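Reading time: 2 minutes
By Nele Fuchs, March

Snowdrops in the green: now or wait?

nelefuchs
Evening all. Mine have finished flowering along the Hillton side of the hedge and I've got one enormous clump by the gate that hasn't done much for two years, all leaf and hardly a flower. I was always taught to lift and split them now, while the leaves are up, but my neighbour swears I'd be better leaving them till they die down. Which is it? I have Tuesday off and I'm itching to get out there with the fork!

mossybank
Now, now, now! I did 53 little clumps last spring (yes, I wrote them down, I'm that sort of person) and almost 70 pots of spares went to the plant stall at Morstead. Plant them at the same depth they were before, water them in well, and then try to forget about them for a bit, because they do sulk.

Handatley_Jim
I'm going to be awkward and side with the neighbour. Every time I've moved them in leaf they've flopped, and I lose a good many roots getting them out of our clay. Dry bulbs in June have done far better for me, so long as they go straight back in the ground and don't sit about in the shed.

mossybank
Ah but Jim, you can never find them in June! I put a fork through the best of mine that way.

Handatley_Jim
Canes, my dear. Put a cane in now.

We use cookies to remember your settings. Accept | Manage 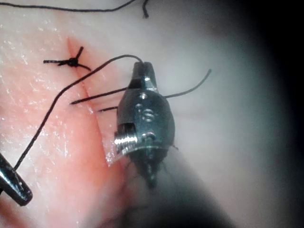

Department of Surgery, Skills Laboratory

leiva_lane
I've done both and I think it depends on your soil, really. Ours is light and leafy, and they hardly notice being moved in leaf. On clay I might well do what Jim does. Either way I'd replant in groups of 5 or so, as singles look lonely for years.

nelefuchs
Thank you all, you are kind. I think I'll split half the clump on Tuesday and put a cane by the other half, then the neighbour and I can both be smug about something. Mine's heavy-ish soil, Jim, so you may yet win.

Handatley_Jim
Bit of leaf mould in the hole won't hurt.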